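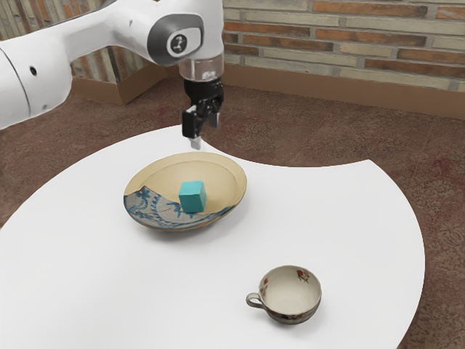
My cousin Rekha has been after me for two years to come see where she works, and last week I finally ran out of excuses. Pliler, the little outfit where she does something with schedules and something else with customers (I've asked, I've been told, I've forgotten), opened its doors to family and neighbors on Tue 24 May, and I drove the 40 miles with a tin of lemon bars on the passenger seat. What I had in my head was a factory floor with sparks. What I got was mostly people at desks, very nice coffee, and a big screen with a robot arm on it, working inside a computer-made room with a brick wall and reddish-brown carpet. There's a curvy white table in there, and on it an oval bowl with blue flowers painted along one side, and a teal cube sitting in the bowl, and the gripper hanging open over the far rim. I stood in front of that screen for far longer than I stood in front of anything else all day, and Rekha had to come back and fetch me for lunch.

I should back up, though, because getting there was half the day. The directions Rekha sent me were for the old building. The old building is now a place that sells hot tubs, and the young man at the counter was very kind about it and drew me a map on the back of a brochure. So I came in 20 minutes behind everyone else, with the lemon bars sliding around in the tin, and missed the welcome speech entirely. Rekha told me I hadn't missed much. Her boss told me the same thing, and he was the one who gave it!

The demonstrations were set up in three rooms, and they sent us around in groups of eight. Mine had a retired bus driver in it, a couple with a baby who slept through everything, and a boy who knew more than all the rest of us put together and wasn't shy about it. First came the workshop, where a real arm lives behind a yellow railing. They call it Grellon. I had assumed that was a model number or a maker, but it's just what they call it. Grellon picked up a beanbag, moved it over to a tray, picked it up again and put it back, and we all clapped, and then we felt a bit silly and clapped again anyway.

The second room was the simulation room, the one with my bowl. A young woman named Juška ran that one (I asked her to spell it, and she wrote it on my name tag under my own name, so for the rest of the day people called me Juška). She explained that before they ask a real arm to do a thing, they have a pretend one do it, over and over, in a pretend room. The program that runs the room is called Foltumden. She said you can change the table, or the dishes, or where everything sits, and let the arm have another go. If it knocks something onto the carpet, you start over and there's no sweeping up.

Well, that got me. I have broken so many dishes in my life. I asked her who picked out the china, because there was a teacup on that same table with a little red flower painted inside the rim, and it looked so much like something off my grandmother's shelf that I felt my hands wanting to move it someplace safer. Juška laughed and said the dishes come out of a big library of shapes and she'd never looked at the flower before. Then she zoomed in on it, and we had a good long look together while the boy in our group sighed.

He did ask the best question of the day, I'll give him that. He wanted to know why the cube. Why not something a person would really keep in a bowl? And Juška said a cube is a nice plain thing to learn on, with flat sides for the fingers to close on, and that a grape would be a whole different afternoon. The bus driver said he'd like to see it try a poached egg. I would too.

The third room was mostly cables and I won't pretend I followed it. A man talked about delays between one computer and another, and he was so happy talking about it that I enjoyed it anyway. The baby woke up in there. I held her for a while so her mother could ask something about electricity, and that was a highlight too, if I'm being fair.

Lunch was sandwiches in the parking lot, under one of those pop-up canopies, with a wind that kept trying to take it. The lemon bars went fast. Rekha introduced me around as the cousin who taught her to drive, and I told the story about the mailbox, and she has asked me not to tell it here, so I'm not telling it here.

On the way out I went back for one more look at the big screen, and a couple of kids had the good chairs by then, so I watched over their heads. I thought about it most of the drive home. I don't know that I could explain any of it properly, and my husband did ask, and I ended up using the sugar bowl and a pair of salad tongs to show him. He got the sugar cube on his third try and was very pleased with himself.

They're doing another open day in October, Rekha says, and she's promised me the right address this time. I'm bringing two tins.

Filed under: Days Out, Family, Robots (new!)

6 comments | 11 shares

Contact | Copyright, all posts and recipes | Back to top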